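Listik: a word list for the Bekent reading notes

Listik is a small set of place names and farm words copied out of old parish reading notes. Version 3, updated in February.

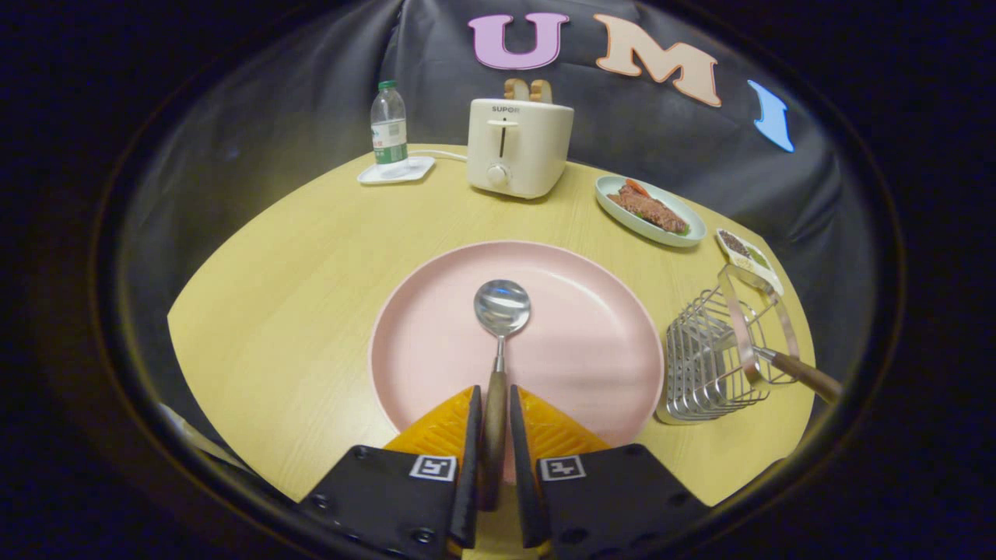 What does one row in the file stand for?

Each row is one spelling of one word, so a word that was written three ways takes up three rows with the same word number.

Contents

words.csv holds 1444 rows. The columns are word_number, spelling, meaning, source and page. The file is UTF-8 with commas between fields and double quotes where a meaning has a comma in it.

sources.csv holds 50 rows, one per notebook. The short codes in the source column of words.csv match the first column here.

unread.csv holds 194 entries that could not be read with confidence. They have a page reference and a best guess. Don't merge them into the main file without checking the page.

Spelling

Spellings are kept as written, including capitals in the middle of a word. Long s is typed as a plain s. Abbreviations are left short in the spelling column and written out under meaning.

Known problems

Pages in the Quiroga notebooks were numbered twice. We use the later, penciled numbers. Version 1 used the ink numbers, so page references from that version won't line up.

The Breridel notebooks cover mostly field names and have very few household words. Counts by topic will be lopsided if you include them.

Row 698 has an empty meaning. The word is clear on the page but we have not found it anywhere else.

Changes in version 3

Removed duplicate rows left over from the merge. Fixed the source codes for Breridel. Moved doubtful readings out of words.csv and into unread.csv.

License

CC BY 4.0. Please give the version number when you cite the list.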